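Ticket: exhibitor floor plan shows the wrong stand, and my catalog uploads keep vanishing
Opened by: Nerea Paredes
Status: Resolved
Opened: June 11, 2022

Hi all, Nerea again from Zalewska Prints & Maps. I've got two problems with the exhibitor portal for the Tronditz book and print fair and I'm putting them in one ticket, as I have a feeling they're related (tell me off if they aren't!).

First one. My confirmation email says stand 22, along the side wall by the bookbinders. I log in, open the floor plan, and I'm on stand 7, which is half the size and right by the coat check. I paid for the bigger one back in May. I have the receipt and everything.

Second one. I upload my catalog, the bar goes all the way across, I get the nice green "saved" message, and when I go back in the catalog page is blank. I've done this over and over in two browsers. It's 90 items, mostly county maps and botanical plates, with a photo for each, and I don't much fancy typing them in by hand.

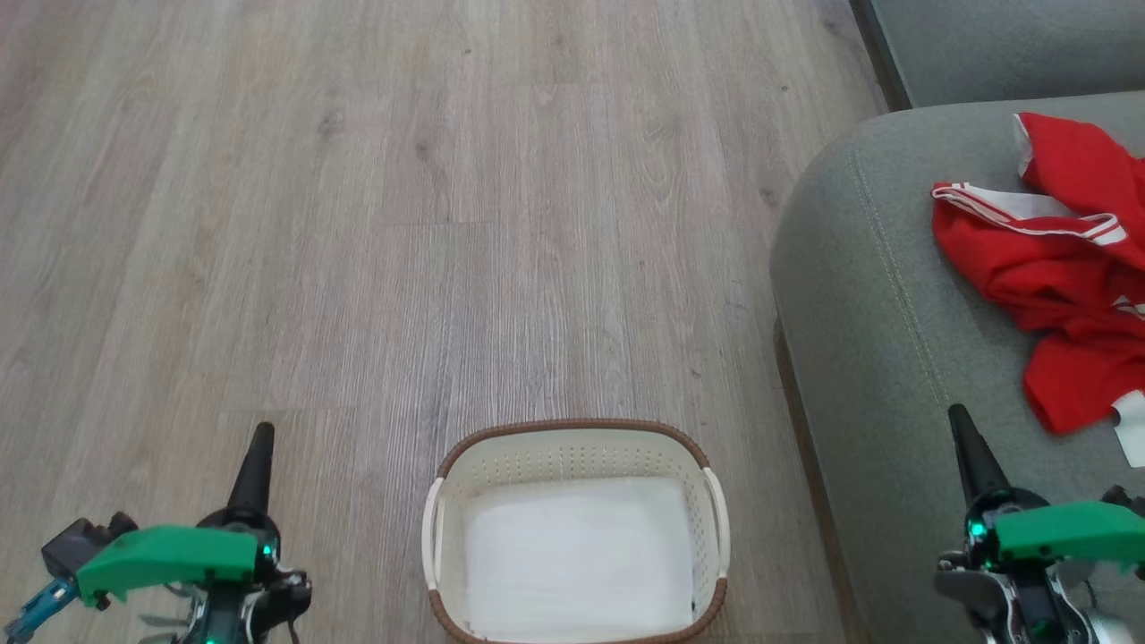 Exhibitor portal > Stands and catalogs

Reply from Tomás Peixoto, exhibitor support

Hi Nerea, thanks for the detail. Could you tell me which name shows in the top right corner when you're logged in? Also, is your catalog file a spreadsheet, or did you export it from a bookselling program?

Reply from Nerea Paredes

Oh, good question. It says "Zalewska (S. Moya)". That's Severino, my business partner, who set us up for the fair last time. I always thought it was just how the account was named. The catalog comes out of Restidon, which is what we use for stock, and I export it with the "fair listing" option.

I tried a few things while I was waiting, so here's the list in case it saves you asking. Logged out and back in, no change. Cleared the browser history, no change, except now I've lost all my saved passwords, hurray. Tried it on my phone and the floor plan wouldn't load at all. Sent up a tiny catalog with only two maps in it and that disappeared too — so I don't think it's the size of the file.
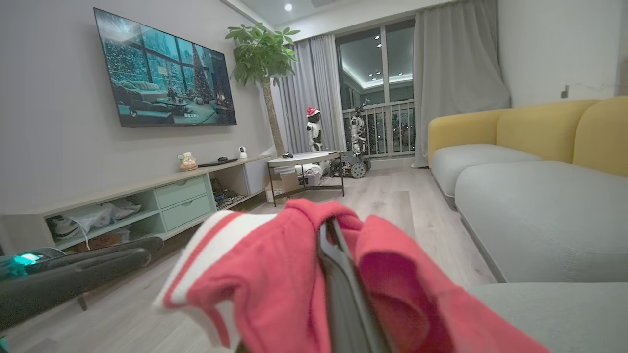

Then I went back through my email and found something odd. There are two welcome messages from the portal, one to Severino's address and one to mine. I only ever clicked the link in his. Could there be two of us in there?

Reply from Tomás Peixoto

There are, and you've pretty much solved it. Severino's account is left over from the last fair, with stand 7 on it. Your booking this year made a fresh account under your own email, and that one has stand 22. The catalogs you sent up were going to the old fair, which is closed, so the page has nowhere to show them. The "saved" message shouldn't appear in that case and I've passed it to Inmaculada Ibarra, who looks after the portal.

Please use the link in the second welcome email, set a password, and try the small catalog first.

Reply from Nerea Paredes

I'm in! Stand 22, side wall, lovely. The two-map test showed up right away, so I got brave and sent the whole thing. It took about 7 minutes and I made tea and tried not to stare at it.

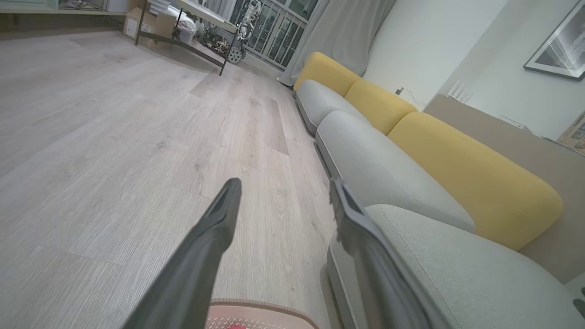

One leftover: the prices came through fine but the dates have all gone funny. "c. 1790" is now just "1790", and with old maps that little c. matters quite a lot. I'd hate for a buyer to think I'm promising them an exact year. Is there a setting somewhere, or do I fix them one at a time?

Reply from Inmaculada Ibarra, portal team

Hi Nerea, the date column only takes plain years at the moment. If you rename that column "date as text" in your file and upload again, it will keep whatever you've typed. The new upload replaces the old one, so you won't end up with doubles.

Reply from Nerea Paredes

Done, and every c. is back where it belongs. I checked the first page and the last page and a good handful in the middle. Could you close Severino's old login as well? He's happy to see it go and I will definitely click the wrong link again otherwise.

Reply from Tomás Peixoto

Old login closed, stand 22 confirmed on the printed plan too. Marking this one resolved.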